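Hi! I'm Themba, and these are my running notes on trying out two sets of finger pads for our hand-held grippers. The short version is that I like the ribbed ones more than I expected to, but please read the part on thin plastic before you copy my settings.

## What's in the folder

There are 242 clips, all shot at home tables with ordinary stuff on them (bags, boxes, basins, whatever people own). Baoshan Shen and I did the recording, and Refilwe Tshabalala went through the labels in April and fixed a lot of my typos. Thanks, Refilwe!

## Thin plastic

Clear bags are the hardest thing I tried. The film wrinkles up between the pads, and then you can't tell from the fingertip view how much of it you've got.

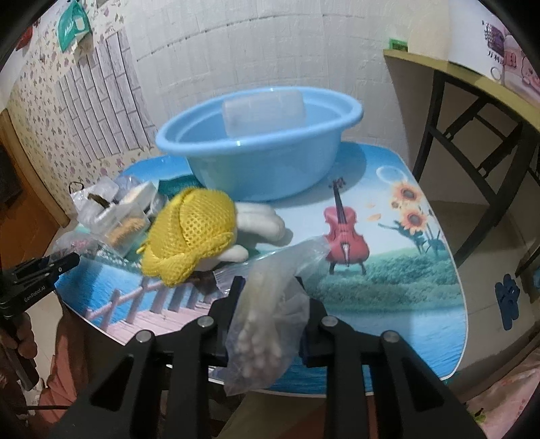 My habit now is to close slowly, stop, lift a tiny bit and only then squeeze the rest of the way. It costs time, but I drop far fewer bags. The Skernovholm pads (the smooth ones) slid on film in 13 clips, and I've tagged those `slip` so you can skip them or study them, your call.

## Mixed piles in a basin

Basins are fun! Soft things and stiff things lean on each other, so the order you pick in matters a lot. I usually go for whatever is sticking up highest, with the fingers wide open on the way in. Baoshan starts with the boxes and swears it's faster. We both kept our own style, so filter by the `operator` field if you want just one of us.

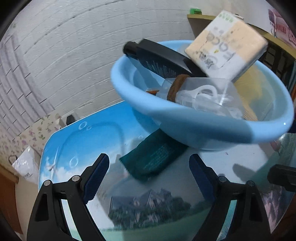 ## Known problems

- The wide lens bends straight edges. I haven't corrected for it.
- Finger width is logged in Zakitz units, not millimeters. The conversion script is in `tools/`.
- Gert Makhubela is still checking the clock offset between left and right grippers, so don't trust two-hand timing yet.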